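The Clollancombe Teaching Kit: two-finger grip, wrist camera and recorder

Hi, I'm Nele Michiels, and I look after the teaching kits at Derkness. People keep asking me what they get for their money, and the old page was mostly a parts list, so I've rewritten it the way I'd explain it across the bench.

The Clollancombe is the kit for you if you already own an arm and want to teach it a job by showing it. You lead the arm through the task by hand, the recorder saves what the arm did alongside what the wrist camera saw, and you end up with a pile of examples your learning system can train on. It doesn't do the training for you (we leave that to your own software), but it takes nearly all the swearing out of the collecting!

What's in the case: the gripper with a pair of black fingers, a spare pair, the wrist camera on its bracket, the recorder box, a foot pedal, and the cables. The pedal starts and stops a take. I fought hard for that pedal. If you've ever tried to steer an arm with both hands while reaching for a keyboard with your elbow, you'll know why.

We do most of our own practice on white plastic parts, moulded shapes with curves and thin walls. They're a favourite of mine for testing because they're a bit nasty. Plain white gives a camera very little to hang on to, and a thin edge leaves you a small target, so a lazy approach shows up in the recording straight away.

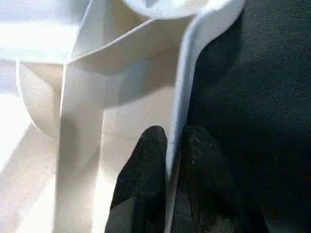 The camera sits close in, and you'll get the most from it if you practise your approach a few times with the recorder off. Come in slowly, with one finger on each side of the edge, and pause for a breath before you close. That little pause is worth gold later on. It gives the system a good look at what "lined up" means, and it gives you a chance to bail out if you've drifted.

Each take lands in its own folder with the camera view, the arm positions and the finger opening all on the same clock. You can add a note to a take too, and please do. My first set had 191 takes in it and I'd labelled hardly any of them, so I spent a very long evening in June watching every one and trying to remember which were the keepers. Don't be me.

A few things customers ask before they order:

Will it fit my arm? There's a plate for the Flinmont arms in the box, and one for the Pryor if you tick that option. For anything else, send me a drawing of your wrist flange and I'll tell you whether we can cut one.

How many examples do I need? It depends on the job, so I can't give you a tidy number. I usually suggest starting with 37 takes of one simple grasp, training on those, and seeing where it falls over. Then go and record more of whatever it gets wrong. Move the part, turn it, change the light a bit.

Should I throw out the bad takes? Keep them, but mark them. A fumble followed by a decent recovery can be really useful. A take where you bumped the table and gave up probably isn't.
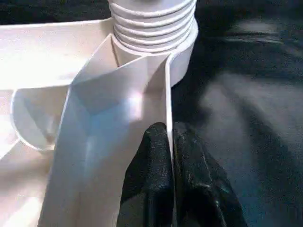

Lighting is the other big one. Strong light from one side will blow out parts of a white object, and you can turn the exposure down in the recorder settings if that bothers you. I wouldn't chase a perfect picture, though. If your workshop has glare in the afternoon, your system ought to meet some glare while it's learning. A dark, dull backing behind the part is handy for picking out a pale edge, and any old bit of dark cloth will do the trick.

The fingers slip off with two screws. Wipe them with a damp rag when they get dusty, let them dry, and keep solvents well away from them. Spares come in pairs and I post them the same week.

Lead time on a full kit is 18 working days at the moment, and the Pryor plate adds a few more. You can also borrow one for 14 days if you'd like to try it on your own job first. We only have a couple of loan kits, so get in early, and tell me what you're hoping to pick up so I can pack the right bits.

Page last updated 12/9/22

3 comments | 14 shares

Contact Derkness | © Derkness, all rights reserved | Back to top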